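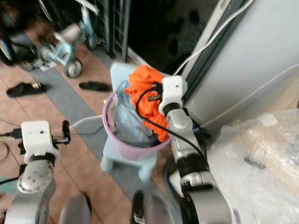
Why does my balance freeze when I leave a bonus round early in Skustow?
The round is still open on the game server, so the lobby holds your old balance until the round is settled. Reopen the game, let the feature finish, and the number catches up.

That was the stock reply, anyway, and it served us well until the August build. What follows is the working log for the ticket, tidied a little for spelling and for tone. Mostly tone.

Product: Skustow (video slot, Jollix lobby)
Reported by: Tenden player support
Priority: raised from low to high, then lowered, then raised again by someone who did not leave a note
Status: fixed, watching

9:40 a.m.
Player reports that free spins ended, the win screen came up, and the balance did not move. Player did the sensible thing and reloaded. Player then did it many more times. Sent the stock reply.

10:15 a.m.
Stock reply came back with a screenshot and some adjectives. The game reopens to the base reels, so there is no feature left to finish. Lobby still shows the old balance. Game history shows the round as "pending," a word we use when we would like people to go away for a bit.

10:50 a.m.
Reproduced on a test account. Steps:
Open Skustow from the Jollix lobby on a phone.
Trigger free spins with the test menu.
On the last 2 spins, switch to another app.
Wait for the screen to lock, unlock, return to the game.
The win screen plays, complete with trumpets. The balance stays put.
Could not reproduce on desktop. Could not reproduce on a phone if you sit and watch every spin like an adult.

11:30 a.m.
Asked Tripathi, who run the wallet service, whether they were seeing the credit call. They replied that the wallet was healthy. We had not asked after its health. Sent the round ID and asked again.

1:05 p.m.
Tripathi confirm they received the debit for the triggering spin and no credit afterward. So the money never left our side. It is a bit embarrassing, given the confidence of the 11:30 message, parts of which have been left out of this log.

2:20 p.m.
Found it. The August build closes the game session after 4 minutes in the background, down from 7 in the old one. Fair enough, except that the close happens before the settle call goes out. On return the client opens a fresh session, plays the win screen from its own memory, and never mentions the win to anyone. The old session sits there holding an unpaid round.

The change is in the release notes under "minor session improvements."

3:10 p.m.
Workaround for the support desk, until the patch is live:
Do not ask the player to clear the cache. It does nothing here and it logs them out, and then we get a second ticket.
Find the round ID in game history.
Use "force settle" in the back office, then "refresh wallet." In that order -- the other way around gives a green check mark and no money.
Ask the player to close the lobby fully and open it again.

4:45 p.m.
Force settle worked on the reported account and on the test account. Credit shows at Tripathi with the right amount.

Next morning, 8:30 a.m.
Patch is on staging. The settle call now goes out before the session closes, and the client checks for an unpaid round before it brings in the trumpets. Ran the steps above 3 times on staging and the balance moved each time.

11:10 a.m.
Patch live. Jollix need to bump the game version in their lobby, otherwise returning players keep the old client. They have been told. They have replied with a thumbs up, which I am counting as a change request.

1:25 p.m.
Version bumped. Swept the back office for rounds stuck in pending since the August build and settled them. Tenden will message the affected players.

Still open:
Stock reply needs a rewrite. Current text tells people to finish a feature that may no longer exist.
"Refresh wallet" should not show a green check mark when it has done nothing. Separate ticket raised, priority low for now.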